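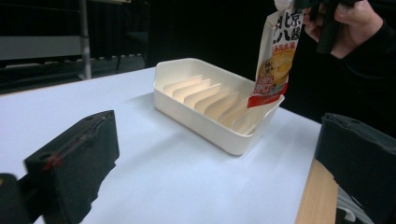

What do you get if you hire the Nidura kit?

Two hand-held grippers, the cameras that go on them, a stand, the leads, and a day with someone from Clenudeo who sets it all up on your own table. The hire is 400 pounds a month, and the recordings are yours to keep when the kit goes back.

I have put that first as it was what everyone wanted to know when I got home from Kuritz, and it took me most of a morning to get it straight myself. The rest is for those of you who have a little longer and perhaps a cup of tea to hand.

The visit

We had been meaning to go since December. At Sulemana we pack small food orders by hand, mostly pouches and packets that have to stand upright in slotted trays, and we have never found a machine that would do it for a firm our size. Clenudeo wrote to say that they were holding an open morning at their Kuritz workshop and would be glad to show us their kit on the sort of work we do, so off I went on the early train, with a bag of our own trays on my lap that I need not have brought. They had plenty!

The welcome was lovely. There were 10 of us, a mixed bunch from bakeries, a seed merchant and one very patient school, and we were given coffee and a short talk before being let loose in the workshop. I liked the talk. It was plain about what the kit is for: you do the job yourself, holding the grippers, while the cameras record how you do it, and those recordings are then used to teach a robot arm the same job. You don't need the arm in the building while you record, and that had been my biggest worry, as our packing room is hardly bigger than a bus.

The packing table was the one I kept going back to. The task was to pick up a flat packet of food and stand it in a slot of a white plastic tray, which sounds like nothing at all until you try it with a gripper in place of your fingers. The pads on the gripper fingers are dark foam and they have a fair bit of give in them. I asked whether the foam wears, and was told quite openly that it does and that spare pads come in the box. You could see some roughness along the edges of the ones in use.
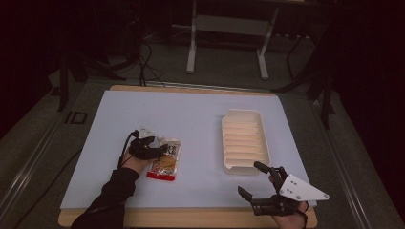 Having a go

We were each allowed four tries, and I am not too proud to say that my first packet went on the floor. The handle is shaped like a pistol grip and sits in the palm more comfortably than I expected, though I have small hands and would have liked it a touch slimmer. By the third try I had stopped thinking about my wrist and was looking at the slot, and after that it came quite nicely. The advice I was given was to slow down just before the packet meets the tray, and to let the bottom edge find its place before letting go.

Leads are the thing I would grumble about. There are a good many of them, and at home they would have to cross the path our trolleys use. Clenudeo say that they can be run overhead if you ask when you book, so do ask.

The grippers will also take things with more of a shape to them, and the staff were happy for us to try all sorts.

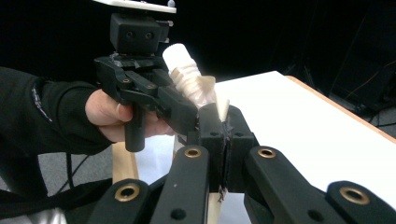
Odd shapes were more fun than packets, if I may say so, and the seed merchant had to be coaxed away when it was time for lunch. Passing something across from one gripper to the other is much harder than setting it down, and I would put that off until your people have had a week or two with the simple jobs. Clenudeo recorded 338 good runs for the last packing firm they worked with before anyone was satisfied, so it is worth thinking about who on your team has the patience for that, and when in the day they would do it. We would choose the hour after the two o'clock collection, when the room is quiet.

Costs and questions

The monthly hire covers repairs but leaves out carriage, and the teaching of the arm is a separate service, priced once they have looked at your recordings. I should have liked a firmer figure for that. They have promised me one in writing, and I shall add it to this page when it comes.

The workshop is a ten-minute walk from Kuritz station, uphill, and there is a step at the door. Lunch was soup.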